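**Subject:** Re: [hands-users] Thumb closes after protective stop is cleared

On Monday, February 5, 2024, Plellcombe workshop wrote:

> Second report of the same fault. Cell was in a protective stop, arms holding position. Operator cleared the stop at the pendant. The arms stayed put as they should, but the thumb on the left hand drove to its closed limit at full speed before any command was sent. Grorketti controller then logged 527 and dropped the hand supply.
>
> Nobody hurt. The operator had been reaching in to free a part and had only just withdrawn. We have power cycled and it will not do it again on demand. Is this the known encoder problem, and is it safe to carry on if we keep the speed down?
>
> Log attached.

Please don't carry on. Reduced speed on the arm has no effect on the hand, as the hand has its own limits and the Grorketti does not read the pendant setting. Until this is closed, isolate the hand supply before anyone reaches in. A protective stop on the arms is not enough.

I went through the log and compared it with what we had at Lallimton in October. I don't think it is the encoder. An encoder fault gives 527 first and movement second, or no movement at all. Yours has the movement first, and the 527 is the controller giving up once the thumb has been pushing against its stop for too long.

What I see, in order:

1. Protective stop begins. Hand controller goes to hold, as expected.
2. The thumb target is still being updated by the host. The last value written is 339 counts past the closed limit.
3. Stop is cleared. The controller leaves hold and takes the stored target as a live one.
4. Thumb drives, stalls, trips.

So the fault is in the hold state. It ought to throw away anything received during a stop and restart from the measured position. The fingers are handled correctly, going by your log and ours. The thumb has its own drive channel and was added to the firmware later, and I suspect the same check was never copied across. Coppens have been asked to confirm this. I have had an acknowledgement from them and no more than that.

The bad target is a separate matter. A value outside the limit should be refused by the host before it reaches the controller at all, and in our case it came from a calibration file which had been saved with the thumb zero in the wrong place. Please check yours.

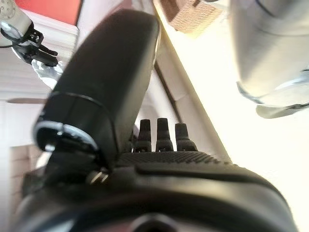
*Wrist camera view. A white arm with a black gripper at top left, a silver-white gripper at top right.*

Keep the camera recordings if you have them. The controller log only gives you targets and currents, and when we went through ours the argument was over whether the thumb had moved before or after the stop light changed. A wrist view with both grippers in it would have settled that in a minute. We had it switched off to save disk space.

For checking the calibration file:

- Isolate the hand supply and confirm at the controller that it is dead. The status lamp stays lit for a few seconds afterwards.
- Move the thumb by hand to fully open. It should go without notchiness. If it catches, stop there and write back to the list, as you may have damage from the stall.
- Look at the joint where the thumb pivots, and at the seam further up. After our trip the seam had opened slightly on one side.

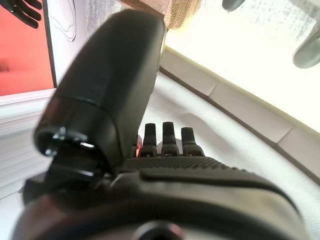

- With everyone clear, restore the supply with the host disconnected and read back the thumb position. It should be within 4 counts of the value in the file. Ours was well outside.
- If it is outside, do not edit the number by hand. Run the zero routine again, 3 times, and compare the results. If they don't agree, the joint is suspect and the hand should come off.

As a stopgap we have changed the host script at Lallimton so that it stops sending hand targets as soon as it sees a protective stop, and reads the measured position back before it sends the next one. It has run since then without a repeat -- but the fault is intermittent and I would not treat that as proof. It also does nothing if the host itself hangs during a stop. It is no substitute for isolating the supply.

Two things I still need from Plellcombe:

- the controller firmware version, which is missing from the log header
- whether the first report was on the same hand, or whether the hands had been swapped between the two

If they had been swapped, the mechanical side more or less drops out and I can press Coppens harder on the firmware. If it was the same hand both times, please put it to one side and leave the joint cover on. They will want to open it themselves.

I will post their reply to this thread when I get it.

Marijke Aerts
Lallimton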